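Search this site Go

Week 10: Automation on the packing floor

The Closbridge warehouse handles 2,000 orders a day. Before Hungate put robots on the line, each packer picked, boxed and labelled a whole order. The robots now do most of the picking, and staff check, box and deal with whatever the robots pass over.

Read the Ebihara chapter before the tutorial. It covers job design and is 13 pages long.
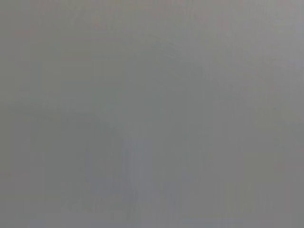 What happens to the packers' jobs when the picking is automated?
Most of the walking and lifting goes, and the work that's left is checking and sorting out faults. Packers stand in one place longer, and the pace is set by the line – a common complaint in the first months.

Pay is a separate matter. Hungate kept packers on the same grade, though clearing a fault takes training they didn't need before. Compare this with Ditedska, where fault clearing was made a higher grade and rostered in 2-hour turns.

For Saturday's tutorial, write a paragraph on who should be able to stop the line.

Comments

Is the Ditedska reading in the library or only online?

I worked a line like this. The standing still was harder on my back than the walking.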